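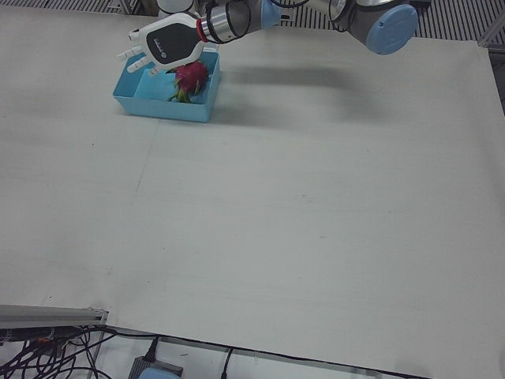 Setup Guides > Table & Desk > Bolik Divided Tray

Section 4: Setting up your tray and table

A shallow tray with a divider is such a handy thing to have on a work table! Dragon fruit is my favorite first item for it - big, bright pink and easy to spot from across the room.

1. Wipe the tabletop and let it dry.
2. Set the tray down flat, with space on every side.
3. Put the fruit in the larger compartment. Keep the narrow one for small things.

Note: Lay a dragon fruit on its side. The green tips bend easily.

Caution: Keep the load under 1000 grams.

4. Move on to the desk. Coil spare cable and tie each bundle, a pale green tie shows up beautifully against black.

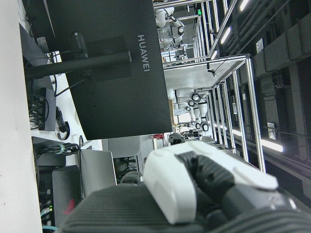 5. Check behind the monitor. A stand arm like the one on this Huawei needs clear room to swing, so leave 80 mm and route cables away from it.
6. Park the laptop where the lid can open all the way.

Caution: Never set fruit next to a router, a hub or anything with open ports.

Comments (3)

Silviu Nedelcu: Tied up all my cables last night and I love how it looks!

nerura_home: Does step 3 work for mangoes too?

Sandu: @nerura_home yes, mine fit fine - put a cloth under them so they don't roll.

Last updated: May 14, 2021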